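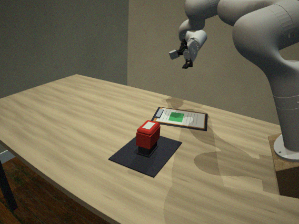 Simulated cell, stamping task: stamp on its mat, clipboard behind, gripper empty.

Ticket 851: Vendor simulation vs. purchase request, document stamping arm
Status: Open, waiting on vendor
Opened: April 2024
Queue: Equipment planning

Problem
Brundach want us to sign off the arm on the strength of their simulation. I can't get the budget sheet to agree with it. The quote lists one arm, one gripper and a pedestal. The sheet Diston sent over has 2 grippers and no pedestal at all, and the render plainly has the arm on a pedestal beside the table.

Log
Asked Brundach which sheet is current. Told "both are valid". They can't both be valid, the totals differ.

Asked how hard the gripper can press. Picking up a stamp is one thing, but a self-inking one has to be pushed down square or you get half an impression. Reply was a link to the general brochure. No force figure in it.

Re-ran their scene file here. It loads, the arm moves, no errors. The log has no contact data for the stamp, so I don't see how it can be used as evidence that the page gets marked.

Asked what keeps the clipboard still. I can see a clip holding the paper end, but nothing fixing the board to the table. Brundach say friction. Not convinced. If we need a fixture it has to go on the quote.

Hirvonen's quote came in for comparison. Dearer, but it includes 19 hours of on-site setup. Brundach's has setup "to be agreed", which I'm reading as extra.

Workaround
None. Clonska keep stamping by hand.

Next steps
Hold the purchase request until May. Need a single parts list, a pressing force in writing and a trial on a real table with our own forms. If those don't arrive I'll close this as not approved.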